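Pokar Neighborhood Tool and Repair Library
Progress report to the Sedel Fund, second half of the grant year
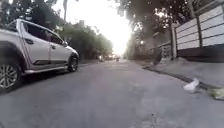

Where things stand

Thank you, first of all, for your patience with the date of this report. You asked for it by the end of November and we are sending it on 11/12/20, which for once makes us early, and I would like that noted because it may not happen again. Most of what follows is good news. Some of it is mixed, and there are two places where we did something different from what we wrote in the application, and I have tried to put those where you will find them easily.

When you agreed to support us, the library was a set of shelves in a borrowed room on the Plurkow side of town, open one evening a week, with a paper notebook for the loans. We now open three times a week, we have a proper lending record, and there are 112 households signed up as members. We had told you we hoped for 80 by this point, so we are very pleased. A good share of the new ones came to us over the spring and summer, when people were home more than usual and found themselves looking at the same loose railing every day.

Lending

The lending side closed in March along with nearly everything else and we did not lend so much as a tape measure for several weeks. When we started again it was by appointment at the door. Members call or write ahead, we put the tools in a crate with their name on it, and they collect from the step. I will admit I expected people to find this a nuisance, and a few did, but others have told us they like it better than the old way. They no longer have to stand in a line on a Saturday morning, and they get a chance to talk through the job on the phone before they choose. We have had fewer cases of someone going home with the wrong drill bit and coming back cross.

The most borrowed items are much what you would guess: the cordless drills, the long ladder, the tile cutter and the two wallpaper steamers. The pressure washer was out every single weekend from May to September. We bought a second one from the equipment line in August, and then, of course, the weather turned. It will earn its keep next year.

Garden tools were a surprise. In the application I described them as a small side collection, and we had set aside very little for them. Then a great many people decided to dig up a patch of lawn, all in the same month, and we ran out of spades. Two members gave us theirs on the understanding that they could borrow them back, and the arrangement has worked nicely. We have since moved a modest amount from the "workshop furniture" line to buy forks, spades, loppers and a wheelbarrow. We wrote to you about this in June and you kindly agreed.

Losses and damage

We said we would be open about this. One jigsaw has not come back and the member has moved away. A sander was returned with its cord cut through, and the borrower told us so straight away and offered to pay, so we fixed it together at the bench and took nothing. The tile cutter needed a new wheel. The long ladder is bent in a way that makes it unsafe and has been retired, and its replacement came from general funds, not from yours.

I had worried that door collection would mean more things going missing, with less time to look each other in the eye. So far it has been about the same as last year. We do now put a small card in each crate that lists what is in it, and the member signs the bottom half and leaves it with us. It's a simple thing and I wish we had started it sooner.

Repair evenings

This is the first of the two places where the plan changed. You funded us to hold a repair evening every month, with a shared table, hot drinks and people working side by side on toasters and trousers. We held them in January and February and they were as cheerful and crowded as ever, and then we could not hold them at all.

What we do now is a drop-off. People leave the broken thing in a labeled bag with a note about what is wrong, our menders take it home or to the bench one at a time, and it goes back within two weeks. Since the drop-off began we have taken in lamps, radios, a great many vacuum cleaners, zippers, a music box, and one accordion that we had to return with our apologies. At the end of October there were 26 items waiting on the shelf for parts, and that is more than I would like. Vacuum cleaners are the main trouble. The belts and filters differ from one model to the next and the wait for parts has been long this fall.

The drop-off does get things fixed, but it teaches very little, and teaching was half of what you paid for. Someone who hands over a bag and gets it back mended is happy, and no wiser about what was inside. We have tried to soften this by writing a few lines to go home with each item, saying what had failed and how we put it right. Several people have kept these notes and asked for more detail, so we are gathering the commonest ones into a short booklet. The first part covers lamps and plugs. The second, on zippers and hems, is drafted and waiting for drawings.

Classes

We had promised four short courses. Two took place before March, one on sharpening and one on basic bike care, and both were full. The remaining two were to be on small electrical repairs and on hanging shelves and doors. We moved the shelves course outdoors into the yard in September, with a very small group and the practice wall propped against the fence, and it went well apart from the wind. The electrical course has been put off. We would rather run it properly in the spring than try to do it over a screen, where we can't see what anyone's hands are doing. If you agree, we would carry that portion of the grant forward.

The new lending record

For anyone on your side who enjoys this kind of thing (I have grown to, slowly): the paper notebook is gone and we now use Ryu, a simple lending program that another tool library pointed us toward. Setting it up took much longer than I had told you it would. Every item needed a number, a short description and a note on its condition, and we found quite a lot at the back of the shelves that none of us could name. There were evenings when we passed one brass object from hand to hand and guessed. It's in the record as "brass object, use unknown," and if a member ever borrows it we'll be delighted.

Members can now look from home and see whether a tool is in or out. The reminders go out by themselves the day before something is due, and late returns have dropped a good deal since they began. A few of our older members do not use email at all, and for them we still call. I would not want to lose those calls. They tend to run long, and we hear how the neighborhood is doing.

The room and the move

The second change from the plan concerns the room. You will remember that the lease on our Plurkow room was due to end this winter and that we had hoped to find something larger. We had a good lead on a former shop with a wide door, and it fell through in the summer when the owner decided to sell. Our present landlord has since let us stay another year at the same rent. It is tight. With the second pressure washer in, one of us has to step out before another can get to the clamps. But the address is familiar to people now, there is parking on the street for anybody collecting something heavy, and a year gives us time to look without panic.

We have used the quiet weeks to make the most of the space. The old shelves were taken down and rebuilt to the ceiling, the hand tools went up on wall boards with an outline painted around each one, and there is finally a bench with a vise that doesn't wobble. The lighting over the bench is the single best thing we bought this year, and I say that with apologies to the wheelbarrow.

Money

The full accounts are in the attached sheet, so I will only pick out the main points. Equipment is spent, including the garden tools. Workshop furniture is spent, apart from the amount moved. Rent has gone out month by month as planned. The refreshments line for the repair evenings is mostly untouched, and we would like to ask whether part of it could go toward postage and printing for the booklet. With that and the electrical course put off, we are holding $2,051 of your grant unspent.

Membership fees came in a little under what we expected even with the higher numbers. We made it known in April that anyone who was short of money could skip the fee for the year, with no form to fill in, and a fair number did. I would make the same choice again.

What comes next

Through the winter we will keep to collection at the door and the drop-off shelf. The booklet should go to print in January. We plan a stock check in February, when lending is slow, and we'd like to sort out the vacuum cleaner backlog before then, perhaps by setting aside a small store of the belts we need most. In spring, if gathering is possible, the electrical course comes first and then the repair evenings, starting small and maybe in the yard.

Two things we would be glad to hear from you about, whenever it suits: whether the course money can be carried forward, and whether the refreshments line can be used as I described. We don't need an answer on the second until we have the printer's quote in hand. And if anyone from the Fund would like to come by and see the wall boards, please let us know a day or two ahead and we'll have the crates off the step.

With thanks from all of us at the Pokar Neighborhood Tool and Repair Library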